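HVT 214 Building Ventilation
Handout 6: Passive air paths and free area
Instructor: Harriet Marchetti. Lab sections: Dinesh Pai

Read before the Wedau problem set. Bring a calculator and the fitting loss table from Handout 5.

6.1 Terms

Gross area is the full face of an opening, width times height. Free area is the part of the face that air can pass through after blades, mesh and webs are subtracted. Effective area is free area multiplied by a discharge coefficient, Cd. For a sharp-edged slot, use Cd = 0.61 unless the problem gives another value. Catalogs sometimes print "net area" for either of the last two, so check the footnotes.

6.2 Stack flow

Warm air in an enclosure is lighter than the air outside. With a low inlet and a high outlet, the pressure difference available to drive flow is

dP = rho x g x h x (dT / T)

where h is the vertical distance between the centers of the two openings in meters, dT is the inside-outside temperature difference and T is the mean absolute temperature in kelvins. Flow rises with the square root of h and the square root of dT. Doubling the opening height difference gives 41 percent more flow, all else equal.

6.3 Openings in series

Two openings in series combine as

1/A^2 = 1/A1^2 + 1/A2^2

The smaller opening controls. If A1 = A2, the combined area is 0.71 of either one. Students in past terms have added the areas directly, which is the rule for openings in parallel and will be marked wrong.

6.4 Worked case

A closet at the Plirndale annex has a door grille with a gross area of 907 square centimeters. The blades and mesh block 29 percent of the face.

Free area = 907 x 0.71 = 644 square centimeters
Effective area = 644 x 0.61 = 393 square centimeters

The high outlet has an effective area of 400 square centimeters. Combined effective area by 6.3 is 280 square centimeters. Keep three figures until the last step. 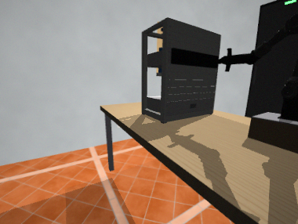
Does a louver with a larger gross area always pass more air?
Only if its free area is also larger, given the same pressure difference and Cd. Deep blades set close together can leave a big louver with less free area than a smaller one with thin blades.

6.5 Problems

1. Repeat 6.4 with the mesh removed and blockage reduced to 4 percent.
2. Find dP for h = 2.1 m, dT = 8 K, T = 297 K, rho = 1.19 kg per cubic meter.
3. Blackwood, chapter 4, problem 11, parts a and c only.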